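Pen cups and desk clearing, part two

Last month I wrote up the drawer inserts. A few readers asked what I do with the surface itself, so this post covers the desk top and the pens, which were the two items left on my list.

The starting point was a white table against the long wall of the workroom in Ustbridge. Over the winter it had collected 65 pens and markers. I know the figure because I tested each one on scrap paper before deciding anything. The test was a single line, one hand-width long, at normal writing speed. A pen that skipped twice was thrown out. A marker that skipped once went cap-down overnight and got a second try in the morning. Most of the felt tips failed on the second try as well.

Sorting what remained took less time than the testing. I made groups by tip type first and by color second. Giorgia Fontana suggested color first, and I did try it, but a fine liner and a chisel marker of the same color do not get used for the same job, and I kept pulling out the wrong one.

The previous container was a heavy ceramic pot from Fabbri. It is a good pot. It is also too deep for short pens, which drop below the rim and have to be fished out, and the glaze has left a gray ring on the table that no cleaner has removed. It now holds wooden spoons in the kitchen.

I also tried the Pondier desk tray for a few weeks. Pens lie flat in it, so the markings can be read, but it takes up a strip of table I would like to have for paper. The tray went into the second drawer and holds the fine liners. The markers stay on top, upright, because I reach for them most often.

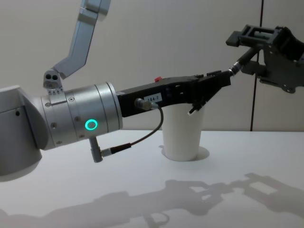
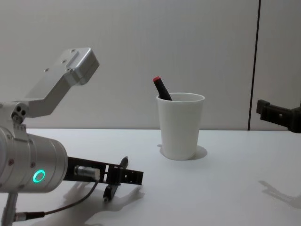
Container choice comes down to three measurements: inside depth, base width, and weight when empty. Depth should be a little over half the length of the pen. A plain white cup, like the one on the table in both pictures, is a cheap way to try out a position before buying anything for it. Mine moved 4 times before I settled on a spot near the right hand, clear of the sleeve. Paper is light, and a cup with one long marker leaning to one side can tip, so put the heaviest pens in first and spread them against the wall of the cup. A flat stone in the bottom also works. Replace the cup when the rim goes soft.

Remaining items: labels for the second drawer, and a lid for the scrap paper box.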